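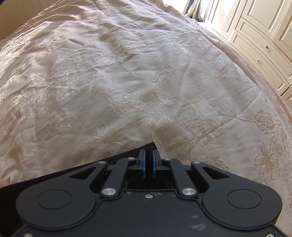
The bedspread, cream to pink, with a black piece on it

harno_40 wrote:
Hello all. I bought this bedspread in June and I like it very much, but I can't decide how to wash it. My machine is small. My sister says cold water and half the soap. I also fold black clothes on the bed and I am afraid of the color going into the pale cloth. What do you do?
3 comments · 2 shares

Leokadia Sadowski wrote:
Please don't put it in a small machine. A big cover needs space to move, or the soap stays inside. I take mine to the laundry on the corner and use the large drum. And fold black things on a table.

nastora wrote:
I don't agree with Leokadia. I washed mine in the bathtub for years and it is still good. It is heavy to lift, this is true. For dry black cotton I would not worry, only for new jeans.

Leokadia Sadowski wrote:
In the bathtub you can't rinse it well. My back also has an opinion. But with the jeans you are right.

harno_40 wrote:
Thank you both. I looked at the label again, it says 40 degrees and low spin, 400. So I will try the large drum first. Does somebody know if I can dry it outside in the sun, or will the pink go away?
1 comment · 0 shares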